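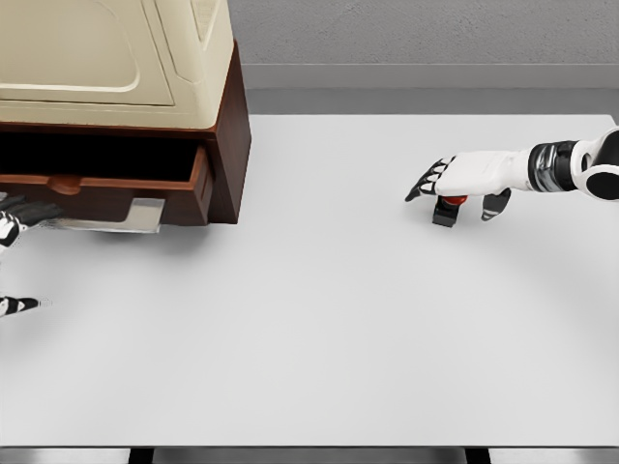
A cream-colored appliance on top of a wooden cabinet, with one drawer pulled partly open.

FOR RELEASE: 2020-01-09

Sivach Fire Safety Trust opens free heater exchange for households in Prekell

Residents of Prekell can now trade in an old paraffin or kerosene heater for a safer model at no cost, under a program announced today by the Sivach Fire Safety Trust. The exchange will run until the end of June at the trust's depot on Iyer Road.

The trust has 1287 replacement heaters in stock for the program. Each one has a tip-over switch that shuts the unit off if it falls, a wire guard over the heating surface, and a base wider than those on most of the older heaters used in the area. The replacement heaters run on bottled gas or on electricity, and households can choose the type that fits their home.

"Most of the calls we get after a house fire are about the same kind of heater," said Lavanya Krishnan, program director at the trust. "People keep them for years and pass them on to relatives. They leak, the wicks go bad, and they fall over easily. We would like to take as many of them as we can out of bedrooms."

The exchange is open to any household within the Prekell municipal boundary, including homes in informal settlements and backyard dwellings. Applicants do not need to own the home or have a formal lease. One heater will be exchanged per household. Families with a child under 5 or an adult who has difficulty walking may apply for a second.

Heaters do not have to be in working order to be accepted. The trust will also take units with missing parts, as long as the fuel tank is attached and empty. Fuel should not be brought to the depot. Residents who have leftover paraffin can call the trust to arrange a pickup.

How to take part

Residents should bring the old heater to the depot together with one form of identification and something that shows where they live. A clinic card, a school letter or a note from a ward office will be accepted. Staff will fill in a short form, check the old heater and hand over the replacement. A staff member will show each person how to light or switch on the new unit, how to shut it off and how far to keep it from bedding and curtains.

People who cannot travel to Iyer Road may ask for a home visit. Home visits will be made in the order requests are received, with homes where someone uses oxygen equipment placed first. The trust's delivery van can carry 30 heaters at a time and will also stop at fixed points in the Osov section, where many homes are a long way from a paved road. The list of stops will be posted at the depot and at the Osov library.

Gas bottles are not included with the gas heaters. Households that choose gas will receive a voucher for the first fill, to be used at any participating shop in Prekell. A list of shops is printed on the back of the voucher.

Home safety checks

Along with the exchange, the trust will offer free home safety checks during the same period. A check covers heaters, stoves, candles, extension cords and the way out of each sleeping area. The visit ends with a written note listing anything that should be moved, repaired or replaced. The note is given to the household only and is not shared with landlords or the municipality.

The checks will be led by Narendra Vashisht, the trust's field supervisor and a former fire station officer. He said the layout of a small home often matters as much as the heater itself.

"In one room you may have the bed, the stove and the only door, all close together," Vashisht said. "If the heater sits between the bed and the door, a small fire can trap everyone. Sometimes all we do is help the family move a bed. I also ask them never to leave a heater lit when they go out or when they go to sleep, and never to leave small children alone in a room with one."

Vashisht's team will train 80 residents as street contacts. Street contacts will receive a bucket, a fire blanket and a printed list of emergency numbers, and will be asked to pass on requests for home checks from their neighbors. Training takes one morning and a light meal is provided. No experience is needed, and applicants must be 18 or older.
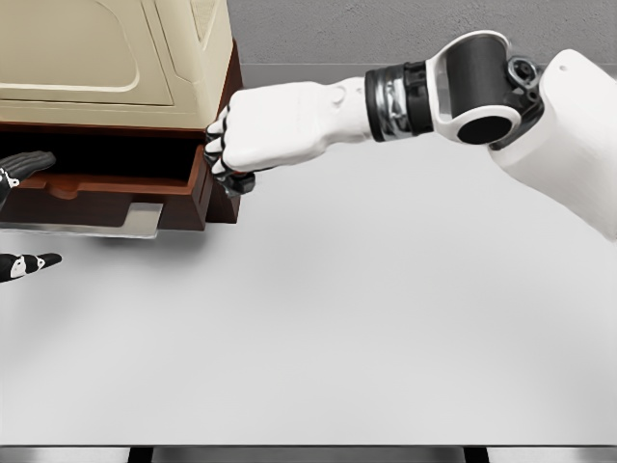
What happens to the old heaters

All heaters handed in will be drained, taken apart and sent for scrap metal recycling. None will be repaired or resold. Money from the scrap will go toward smoke alarms for crèches and elder care homes in Prekell. The trust will publish the amount raised when the program closes.

"We were asked if some of the better ones could be fixed and given out again," Krishnan said. "The answer is no. Once a heater comes in, it stays out of use."

Supply and waiting list

Replacement heaters will be given out while stock lasts. If the gas or electric type runs out first, residents may take the other type or put their names on a waiting list. Anyone on the waiting list may leave the old heater at the depot and will be lent heavy blankets until a new unit arrives. The trust is asking residents to apply before the cold months, when demand is highest.

Businesses and churches that want to host a van stop or a street contact training session may write to the program office at the Iyer Road depot.

About the Sivach Fire Safety Trust

The Sivach Fire Safety Trust is a nonprofit group that works to prevent fires in homes in Prekell and nearby towns. It gives short-term help to families after a fire, runs safety lessons in primary schools and advises ward offices on safe heating and cooking. The trust is paid for by private donations and local grants.

Media contact: Lavanya Krishnan, Program Director, Sivach Fire Safety Trust, Iyer Road, Prekell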